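News > Developer Tools > Releases

Hilano ends public updates for Demolska 6, sets migration terms

WILONDALE, June 2026 — Hilano has confirmed that version 6 of its Demolska build tool will receive no further public updates. Security fixes remain available to customers on extended support until next March.

Version 7 replaces the old dependency resolver and reads existing project files without conversion. The release closes 147 reported defects, 70 of them in incremental compilation. 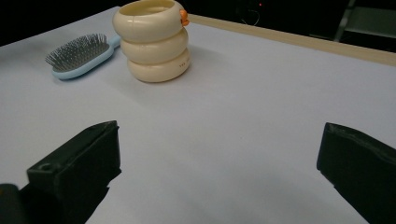 Plugins compiled against the version 6 interface must be rebuilt. The plugin registry lists 3,926 packages, and authors can check theirs with the new "compat" command — it reports removed calls by file and line.

"Running two resolvers side by side was slowing every release," said Charmaine Steyn, head of engineering at Hilano. "Version 7 has one code path."

Existing licences carry over. Offline installations need a new key, issued through the account page.

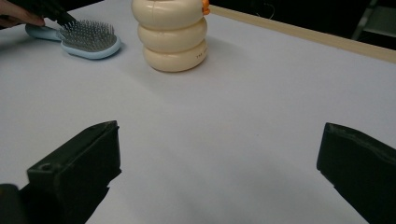
White tabletop with two dark green gripper fingers.

Release notes and the migration guide are on the Hilano site. Press contact: Awuor Mfaume.

14 shares | 3 comments

kruger_dev
Does compat check transitive plugins or only direct ones?

mvn_refugee
Rebuilt ours this morning. Two removed calls, both in logging.

tobyl
Still no word on the ARM installer.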